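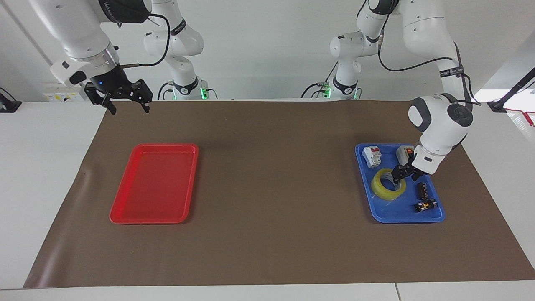
My grandmother sorted everything. Buttons by the number of holes, string by length, and the mail by how cross it was likely to make my grandfather. I didn't inherit any of that, and for most of my adult life my sewing supplies lived in one big cookie tin that I dug through like a raccoon. Then in February I decided I would finish the quilt she left behind, and it became clear pretty quickly that the tin had to go. What finally worked for me was color. A red tray on the left, a blue tray on the right, a long brown mat under them both, and one rule: red is for what I still have to deal with, blue is for the small things I've already made up my mind about. It sounds almost too simple to write down, but I went from dreading the table to sitting down at it before breakfast.

The quilt itself is a bit of a monster. Grandma's notes (in pencil, on the back of a seed catalog) say it needs 437 pieces, and she had cut most of them before her eyes got bad. The pattern is one she called Comthorpe, after the town where she learned it, and I have never found it in any book. If you know it by another name, please write to me! My cousins think she made it up on the train.

I'd probably have given up in the first week without Tyra Skjelbred, who teaches the Thursday evening class over at Ljungberg. She took one look at my corners and said, very kindly, that I was pressing my seams the way people stamp out campfires. So now I lift the iron, set it down, and lift it again — and wouldn't you know it, the points meet. Most of them, anyway. There is one star near the bottom that will always look a little windblown, and I've grown fond of it.

I've been trying to do 15 minutes a day and no more, which is harder than it sounds once the radio is on and the coffee is good. Some mornings I only match up a few scraps and put them back. Other mornings I look up and it's nearly lunch and the dog is giving me a look.

Next comes the border. I have a dark green in mind, but Tyra is pushing for the mustard, and I've pinned up a strip of each in the hallway so I can argue with myself on the way to bed.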